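Nondero Open Day

The Nondero Open Day is a yearly public visit to the Nondero robotics workshop in Lappalainen, held each June. It is best known for its tabletop demonstrations, in which a robot arm is run in simulation on a large screen while visitors follow along and, later in the day, choose the tasks themselves.
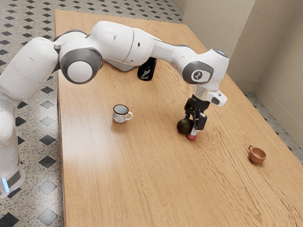
Li-hua Tang wrote after her first visit that she had planned to stay for one session and ended up staying for four, and that the best part was hearing the whole room go quiet each time the arm started down toward the table.

Background

The open day grew out of an in-house review called Sokadus, where programmers showed each other their latest grasping routines. Friends and family began turning up, then neighbors, and the workshop opened its doors to everyone. The first public edition drew 299 people. A later one drew 759, and the demonstrations had to be moved from the meeting room to the main hall. A short history of the event was posted by the workshop on 2018-12-12.

The tabletop demonstration

The main attraction runs on Cloltus, the workshop's own simulation program. A white arm with a black gripper works over a wood-grained table set with everyday things: a mug with a dark rim and a small floral pattern, an orange-brown cup, and small round objects, one dark and one red. Round objects are a favorite with the presenters. They roll when nudged, they offer the fingers very little to hold, and when two of them lie almost touching the arm has to take one without disturbing the other. It is a wonderful thing to watch, even for people who have seen it many times!

Each session lasts 40 minutes. The presenter starts with a single pick, repeats it at slow speed, and then moves the objects to new spots and runs it again. Missed grasps are left in. Many regulars say these are the moments they learn the most from, as the presenter stops the program and talks through what the arm was trying to do.

Between public sessions the same task is run over and over with the objects shifted a little each time, roughly 1,000 runs in a day. The results go up on a board by the door – misses in one column, clean picks in the other – and children tend to crowd around it.

Visitor sessions

In the afternoon, visitors can call out a task for the arm. Moving a cup by its handle is the most common request. Places are given out at the front desk in the morning, and there is no charge.

See also: Cloltus; Sokadus; Lappalainen

Comments (3)

Tapio Juntunen
Great to see a page on this. The slow-speed repeat should get more space, it's what made grasping click for my daughter.

gripfan
Do they still let you pick the task? Last time the list was full before I'd found parking.

Li-hua Tang
@gripfan yes, but go to the desk first thing – before coffee!

Contact | Copyright Nondero Open Day pages | Back to top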